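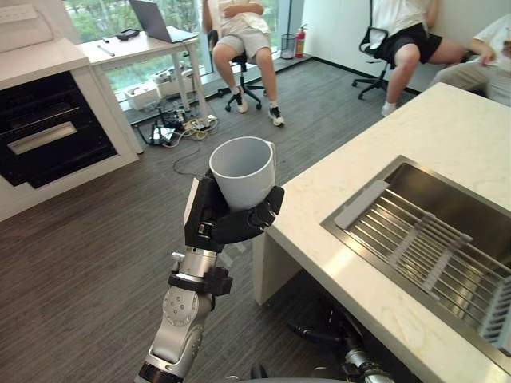 The water in Hudanwood comes out of limestone, and people who move to town learn this from their kettles. A white crust forms on the bottom in the first month. By the second month it flakes off into the tea.

The town has pumped from the same wells, out by Lapointe Road, for longer than most residents have lived here. The water is safe to drink and tastes fine, a little chalky if you come from the coast. It is also hard enough to wear out a water heater in 10 years, and to leave a dull film on every glass that dries in the open air.

So people have habits. They dry the glasses by hand as soon as they are washed. They keep a jug of white vinegar under the sink and soak the showerhead in it every few weeks. They wipe the faucet at night, down around the base where the water sits and turns to scale.
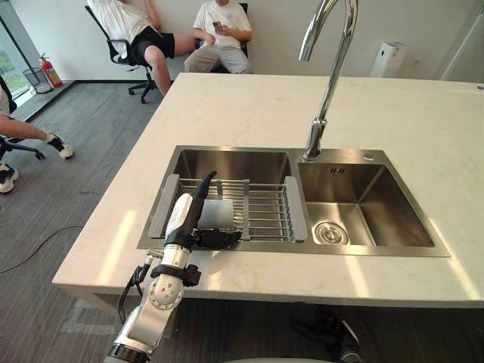 Some houses have softeners, mostly the newer ones up on the Ranby side. A softener trades the calcium in the water for sodium, and it needs salt. The hardware store sells that in 45-pound bags stacked by the door, and in December, when the ground freezes, the same bags of pellets sometimes end up on front steps, where they don't work very well.

Last spring the town asked whether it should soften everyone's water at the plant. The survey went out with the water bill, and 951 households sent it back. The result was close. Families who had already paid for their own equipment saw no reason to pay again. Renters were mostly in favor — they can't install a softener, and they are tired of buying coffee makers.
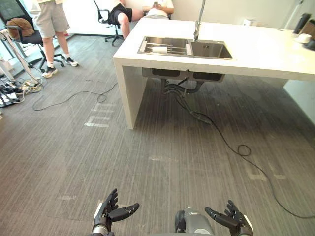 Falten, the next town east, did this 3 years ago. The plant there takes out part of the hardness and leaves the rest, because very soft water can be rough on old pipes. Bills went up. Soap lathers better now, and some people say their laundry feels different. The plant also produces a wet lime sludge that has to be hauled away, a cost that was left out of the first estimate and argued over for most of a winter.

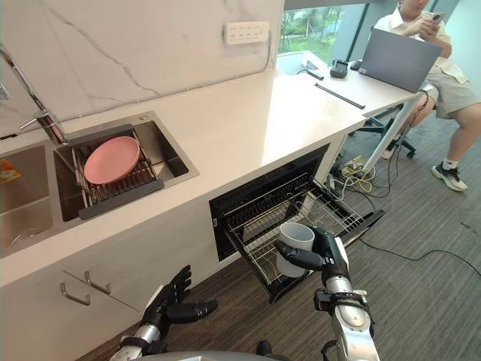 A longtime Hudanwood resident said that she would vote no again, that she had raised a family on this water and "vinegar is cheap." She did allow that her last dishwasher had died young.

The town plans to send out a second survey, this time with a price on it. The wells on Lapointe Road will keep running either way, and the hardware store has ordered its salt for the winter.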